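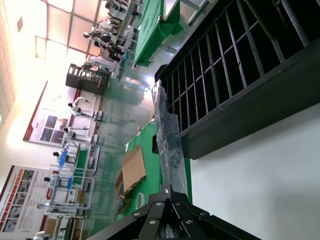 3 min read

Review: the Wullow tape dispenser, after a whole lot of parcels
By Temitope Afolabi
6/28/22

I sell used board games and puzzles by mail, and if you do any kind of selling from home you already know that the tape is where your afternoon goes. I've had the pistol-grip kind that jams, the little plastic kind with teeth that snap off, and a heavy desktop one from Sesow that I liked a lot until the roller cracked. So when the Wullow went on sale for $19 I bought it on a whim, and I have been bugging everyone I know about it ever since.

It's a weighted benchtop dispenser with a lever. You push the lever down, a length of tape comes out, you pull it against the blade and it's gone. There's a dial on the side for the length, and once you've set it every strip comes out the same. I wrap the same three box sizes over and over, so I leave mine on the middle setting (enough for the seam plus a bit down each end) and hardly touch the dial.

The blade is the best part! It cuts clean on thin, cheap tape and on the thick stuff, and it sits behind a flap that lifts when you pull, so I haven't nicked a knuckle yet. My old Sesow got me about once a week. Paper tape works too, though you need to pull it a little slower or it tears at an angle.

I kept a tally on the wall because I wanted to know how long the blade would last. I'm at 334 parcels on the first one and it still cuts fine. The box says 3000 cuts, and at four or five strips per parcel I have a way to go before I find out if that's right.

Loading a roll takes a minute to learn. The tape goes over the front bar and then under the rubber wheel, and the drawing in the leaflet makes it look like the other way around. I did it wrong twice. Do it once with the lid all the way off and it makes sense. It takes standard cores and the wide ones, with an adapter ring that I promptly lost and then found in my coat.

What don't I like? The feet. They're hard plastic and they slide on a smooth table, even with all that weight. I put a square of shelf liner under mine and it hasn't moved since. A $19 tool could come with rubber feet, I think, but shelf liner is cheap. It's also loud. The lever has a real clack to it, so if you pack at night with somebody asleep in the next room, maybe tape with the door shut.

I tried the Drarnov at a friend's place for comparison. It's electric, it's quieter, and it costs a good deal more. It's a lovely machine and if I were running a proper warehouse I'd want one. For a few parcels a day I didn't miss the motor, and I like that mine doesn't need an outlet.

Spare blades are sold in pairs from Wijesinghe, and they were out of stock both times I checked. I've asked to be told when they're back. I'll add a note here in September with the new tally and whether the blade made it.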